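July 19, 2023
Two-arm cell, bag bench. Notebook 3, carrying on from the bit about the drifting wrist.

Right, so the wrist is sorted, I think. Took the cover off the right forearm first thing and the cable bundle had been pulled far too tight at the last service (that was me, in January, my own handwriting on the tag). Every time the arm reached across the middle of the table the bundle went taut and the wrist gave a tiny kick. You could feel it with a hand on the joint housing. Gave it more slack, moved the clamp back a finger's width and ran the reach routine again – no kick.

While I had the covers off I did the grease on both shoulders. We're down to the last tube of the Girnitz stuff. Whoever orders next, please get two, and not the thick one, it goes like toffee when the room is cold.

Left hand: the pads on the fingertips were shiny, so new ones all round. The old glue came off in strings, lovely job for a summer morning. Let the new ones sit for an hour before closing the hand on anything. The Wella sheet says half that but I've had them slide off before and I'm not doing it twice in one month.

Then homing. Left arm homed first go. Right arm stopped with the same fault as before, 1190, which on this controller just means it didn't like where it woke up. Nudged the elbow by hand with the brakes off, powered up again, fine. If you get it more than twice running, look at the plug at the base before you start blaming the software, the latch on that plug is worn and it creeps out.

Grip force is where I spent most of the afternoon. It was set at 400 in the Grundard panel (their own units, don't ask me), and at that setting the left hand was letting go of thin cloth as soon as the other arm touched it. I went up in small steps and kept going back to the same job: left hand holds the flap of the backpack up, right hand goes in after the book. Good test for us because it needs both arms close together and the cloth is slippery nylon, so any weakness in the grip shows up straight away.
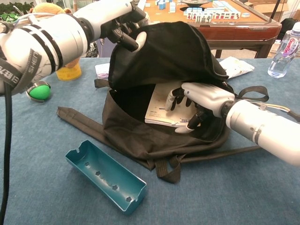

Speed is still turned down for the right arm and I'd like it left there until the new clamp position has had a few days of use. I know it's dull to watch. The approach into a bag is the bit that worries me, the fingers have so little room and I don't want a knuckle caught in a strap with the arm at full whack.

Didn't get to the table felt. One corner is lifting again, and the Dijkstra tape we bought for it hasn't held. Maybe a proper spray glue?

To do:
check the slack on the left arm cable as well, same person did it
order grease, latch for the base plug
save the new grip settings under a new name, don't write over the old ones
re-run homing from cold, 3 times, write down any faults

Covers are back on, one screw short on the right forearm. It's under the bench somewhere.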